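The Greengrocer of Kerslake Lane

By Tayla Bolger 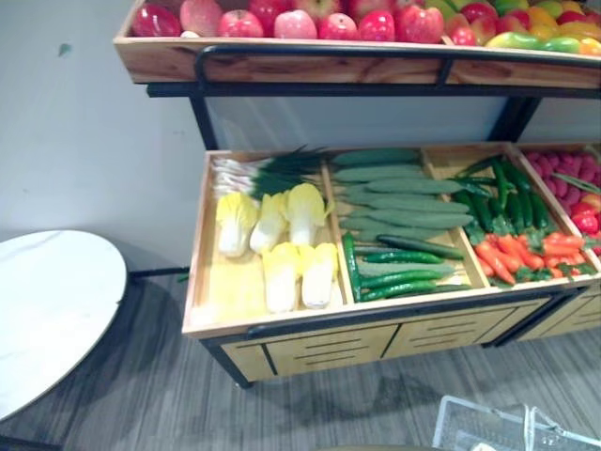 Anderson Furtado has been trying to get a machine to pick up a carrot for the better part of a year, and he will tell you all about it if you let him sit down first and put the kettle on. I let him. I had driven a long way to see his workshop, and I am the kind of person who would always rather hear the story before I see the thing itself.

The workshop is called Larnska, after a boat that used to be built in the same building, and it is shared by 40 members who pay by the month and argue mostly over the bandsaw. There are people making chairs and people mending radios, and a woman who has been restoring a church clock for longer than the workshop has had heating. Anderson's corner is at the back, through a door that sticks, in what used to be the office. It is the only part of the building with carpet, and he is proud of that -- a dropped servo on concrete is a sad thing, he says, and he has dropped a few.

He drove delivery trucks for most of his working life, a good deal of it for produce wholesalers, and he can still tell you how to stack a pallet of cabbages so the bottom row arrives looking like the top one. When his knees gave out he took a night class in electronics, then another in programming, and somewhere in the second one he got the idea that stayed with him. He wanted to build a robot that could run a vegetable stall. He didn't mean a big one. He meant something that could put a bag together for a customer, three apples and a cucumber and a bunch of green onions, and do it as gently as the old fellow he used to deliver to on Kerslake Lane.

"I thought the apples would be the hard part," he told me, stirring his tea far more than tea needs stirring. "You think, oh, it's round, it'll roll off. But an apple is a lovely thing for a robot. It's the same whichever way you come at it. It's your leafy things that break your heart."

The robot is called Uvlow. It was named by his granddaughter, who was very small at the time and may have been trying to say something else. It began life as a secondhand arm with a bad elbow, for which he paid $200, and it has since had its wrist rebuilt and its wiring redone from end to end. The grip is his own work, on its 3rd version now, with soft pads cut from the sort of silicone mat you would put under a pie crust. The first version was too stiff. The second was so soft that a pepper would sag out of it slowly on the way to the bag, and Anderson says he got into the habit of holding his breath.

The software he uses is a free package called Ultix, kept going by hobbyists around the world, and he speaks of the people on its message board the way some men speak of their bowling team. It was one of them who talked him out of programming every motion by hand. You could do it that way, they told him, but the first time someone moved the carrots over by an inch you would be starting again. Better to collect plenty of examples of the job being done, from lots of angles and with everything in slightly different places, and let the machine work out what the examples have in common.

So that is how he spends his mornings. He keeps a notebook for it, a proper paper one with a ribbon, and every session goes in with what was picked and what it was picked from. On the morning I visited he was writing up number 681.

The stall itself might be the nicest piece of furniture in the building. It is light wood on a black metal frame, with the knots and the grain left to show, and it has an upper tray for the fruit and a deep trough underneath with partitions to keep the vegetables from wandering into one another. The drawers below that are plain and pale, with dark grooves across the fronts. He could have used cardboard boxes, and for the first few months he did, but he found that the machine learned a great deal about cardboard boxes and very little about stalls. The slope matters, he says. So do the dividers, which are just the sort of thing a careless wrist will knock into on its way out with a chili pepper.

Nothing on it will ever go bad. Every apple is artificial, and so are the napa cabbages with their frilly yellow tops, and the bumpy pale cucumbers stacked behind the slim dark ones. I am a little embarrassed to say that I had to pick up a mango to be sure. Anderson started with real produce, out of principle, and ate a great deal of bruised fruit that spring. His wife drew the line at the fourth pot of pepper soup. Artificial vegetables don't weigh quite what they should, and he frets over that, and he plans to go back to the real thing once the robot has earned it. For now they let him repeat the same pick as many times as he likes without the cucumber going tired on him.

I asked which one gives the most trouble, and he didn't need to think. It's the carrots, on account of the tops. The feathery greens hide where the carrot begins, and Uvlow has a way of taking hold of the greens instead, as you or I might, but then lifting with great confidence and bringing up a whole tangle. The green onions are next worst. They lie in a bundle with their leaves fanned out, and there are so many wrong places to grab them. With cabbages he has made real headway, helped, I suspect, by all those years of pallets. He knows where a cabbage likes to be held.

He has changed how he lays things out, too. Early on he was tidy, everything in straight rows like soldiers, and a member of the board at Ultix wrote back, kindly enough, that no customer had ever left a stall looking like that. Now he lets things lie across one another. He'll leave a bare patch of wood at the front of a compartment, as if somebody had just been by and bought a couple. He mixes the shades of the apples so that a pale one sits next to a deep red one, and every week he moves them all around again.

We talked for a long time about whether anyone wants a robot greengrocer, and I should say that Anderson isn't at all sure they do. He doesn't want to put anybody out of a job. What he has in mind is a man he delivered to for years who closed up his shop when his hands got too bad to fill the bags, though his head was as sharp as ever and he knew every customer by name. "He could have sat on his stool and done all the talking," Anderson said. "That was the part people came for anyway."

There is an open day at Larnska in September, and he is hoping to have the stall out front, with visitors calling out their orders and Uvlow filling them. Apples and cabbages he would put money on. Cucumbers, probably, if they're not too snarled up. He has asked the chair makers for a stool to go beside it, and they have promised him one in ash if he will stop borrowing their clamps.

By then my tea had gone cold and his had too, and he got up, knees complaining, and went to mess up the carrots for the afternoon.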